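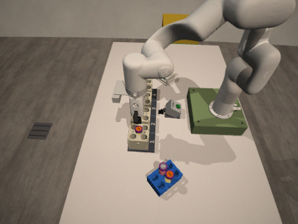
Tharindu Uddin had warned me that his job is mostly sitting still. "You'll be bored by lunch," he wrote, and then he booked me in for a full day anyway. I wasn't bored! I came away with nine pages of notes and a strange affection for test tubes that exist only inside a computer.

Tharindu gathers examples at Plornthorpe, for a learning system called Itholm. He steers a simulated arm through small lab chores, over and over, and the recordings become what the system learns from. When I visited he had 1,186 keepers on the drive, all of them collected since January.

"And a keeper isn't a perfect one," he told me, already pulling up a chair for me. "I like it when I wobble a bit and then fix it. If every run is spotless, the thing has no idea what to do when it's a hair off."

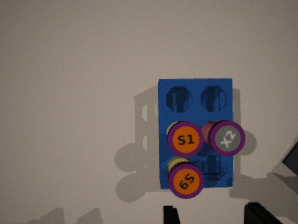
Labels were the part I wanted to hear about, because I'd assumed the software just knew which tube was which. Well, it does and it doesn't. The simulator knows everything, Tharindu explained, but Itholm only gets the camera views. So a cap reading S1 can sit nearly upright in the blue rack while the 6S below it is turned on a diagonal, and the system has to cope with both. "I never straighten them," he said. "Who straightens them in real life?"

I asked who decides what he does each day. He laughed and said a list does. It comes from Nwosu, the planning tool the team uses, and each entry is a start layout and a goal in one plain sentence. He does five tries per layout, takes a break, then does the next one.

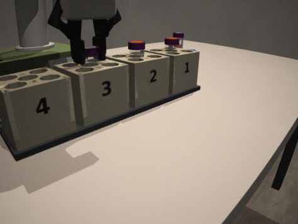
"The slow bit is the last centimeter," he went on. "Getting over there is easy, my grandmother could do it. Then you're above the hole and you have to commit." He holds his breath for that part (I caught him twice), and he says his shoulders know exactly how many layouts he's done.

Does he ever throw work away? All the time. Two people look at every batch, and anything where the operator was plainly daydreaming gets dropped.

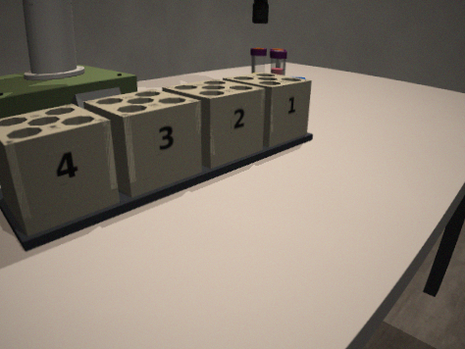 He's fussier than the reviewers, he admits, and will bin a run himself if he paused to sip his coffee. "A pause teaches it to pause," he said. "I don't want a robot that waits for coffee."

Next up is a set called Plavmont, with messier starting layouts and more clutter. He let me try one run before I left. I asked if it was a keeper, and he said he'd let the reviewers break it to me.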